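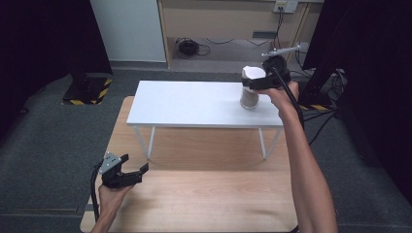 The little white table up on the oak-look one, cup at the right-hand end

Subject: Re: [umdale-share] low white table, does anyone want it

Sorry for slow reply all, been flat out with the Bodwood move.

Yes still going. Photo at the top. White rectangular top, four thin white metal legs that splay out a bit at the bottom. It's low. Sitting on the big table in the photo so you can see the legs properly, it is NOT part of the deal, the big one stays with me!! Cup also stays.

Ross asked about measurements. Didn't have the tape when I was there, will do it tonight after 6. Narrow though, Ross, if you wanted it for the printer I'd check the printer first. Good for plants or a monitor, or a kid's colouring table if the kid sits on the floor.

Colour is plain white, not cream. Somebody asked off-list, can't find the email now.

Price: 12 dollars, or swap for a decent power board. Pickup only, back door at Umdale, go past the bins. Ring first as the buzzer is stuffed. I've had more than 3 people say "maybe" so first to say a definate yes gets it. If no one does by the end of November it goes to the op shop with the rest of the kitchen bits.

Also the grey carpet offcuts are gone, please stop asking.

Cheers
R.

Raymonde Bélanger wrote:
> Hi all,
> Is the low white table from the Fandden list still available? I've
> got a desk that is too deep and I'd like something to stand on the
> back of it, to raise the lamp and a few cups out of the way of my
> papers. Would the legs scratch a timber top? I can put felt on them.
> Happy to pay, and I can collect any evening.
> Raymonde

Raymonde, no idea re scratching, felt sounds smart. If it's a yes from you just say so and I'll put your name on it.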